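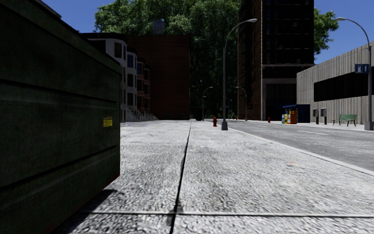

**Pavement flora** is the collective name for the plants that live in the joints, cracks and edges of paved ground in towns. It takes in flowering plants, grasses, ferns and above all mosses, many of them so common that people step over a dozen kinds on the way to the shops. Few other plant communities are so easy to visit, and few put up with so much: trampling, drought, brushing, salt, dog urine and the occasional kettle of boiling water.

The term is used loosely. Some writers include walls and roofs, but most keep to ground that is walked or driven on, and count gutters and kerb lines as part of it.

## Habitat

A joint between two slabs is a tiny strip of soil with a stone roof on either side. Sand, grit, leaf crumbs and dust wash into it and stay there. Rain runs off the slabs and into the gap, so a joint may get far more water than its width would suggest, and the slabs slow down drying underneath. In summer the surface above can be painfully hot to the hand while roots 3 cm down are still in cool, moist sand.

Width matters a great deal. Tight joints filled with mortar hold almost nothing until the mortar begins to crumble. Sand-filled joints are colonised quickly, often within a year or two. The angle between a kerb and the road surface catches silt and seeds and is usually the richest line in the whole street, although it is also the first place to be swept.

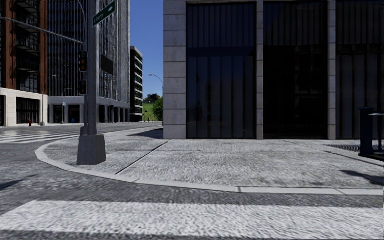
## Typical species

Silvery thread-moss (*Bryum argenteum*) is the great success story of the paved world. Its tight, pale cushions shrug off trampling, and broken shoot tips carried away on shoes can grow into new plants. Redshank moss (*Ceratodon purpureus*) is nearly as widespread and turns whole joints coppery in spring when its stalks come up, a wonderful sight at knee height.

Among flowering plants the usual company includes:

- procumbent pearlwort (*Sagina procumbens*), easily mistaken for a moss until its minute flowers open
- annual meadow-grass (*Poa annua*), which can flower in nearly any month
- shepherd's purse (*Capsella bursa-pastoris*)
- greater plantain (*Plantago major*), whose sticky seeds travel on boots and tyres
- pineappleweed (*Matricaria discoidea*), which really does smell of pineapple when crushed
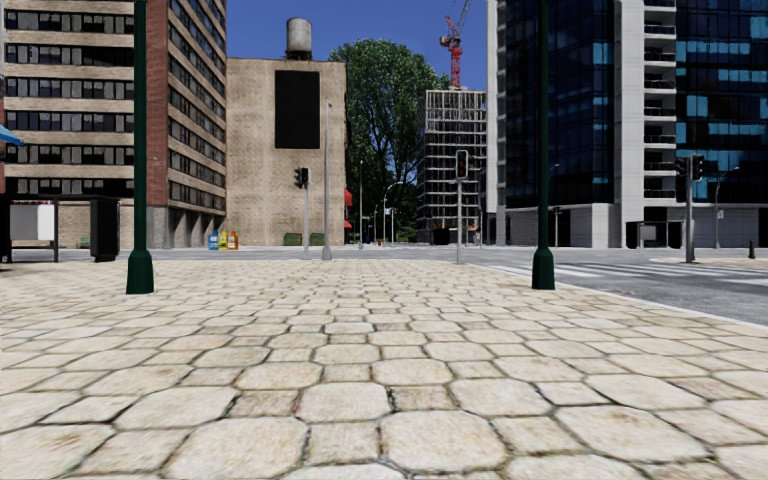 Mosses and flowering plants divide a pavement between them according to light, foot traffic and the amount of joint on offer. A paving pattern made from small units has more metres of joint to the square metre than one made from big plain squares, and mixed patterns fall in between. Where large octagonal slabs alternate with smaller squarish stones, as in the beige paving shown, every small stone brings its own ring of joint with it, and traces of greenish moss in the dark lines between them are a familiar result. Seedlings often root in the moss later on, using it as a seedbed.

## Recording

Pavement plants were long left out of local floras, or lumped together as "casuals". The Fladham Street Flora was an early attempt to do better. It covered 600 streets, each walked in January and again in June, and produced over 1,000 pages of notes, including a much-loved appendix on drain covers. Jacobus Motaung and Pacita Tan later used its method in Grastside, where they added a separate sheet for mosses and found that the winter walk was by far the better one for them.

Chalking plant names on the ground beside the plants has become popular too, and has introduced many people to botany who would never have opened a field guide. Rules on chalking differ from place to place.

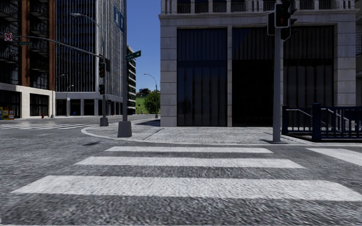
Tyra Kristiansen has objected that street-by-street lists favour quiet residential roads, and that busy crossings and corners are passed over too quickly because recorders do not like to crouch there. Her own approach is to work in short fixed lengths of kerb, whatever the traffic, and to write down the blank lengths as carefully as the full ones.

## Management

Hand weeding, brushing, hot water, flame and herbicide are all used to clear joints. Brushing takes off the tops but leaves many roots, and perennials such as dandelion are soon back. Moss is slippery when wet on steps and slopes, and most guidance treats those separately from level ground.

## See also

- Wall vegetation
- Ruderal species
- Tolerance of trampling in plants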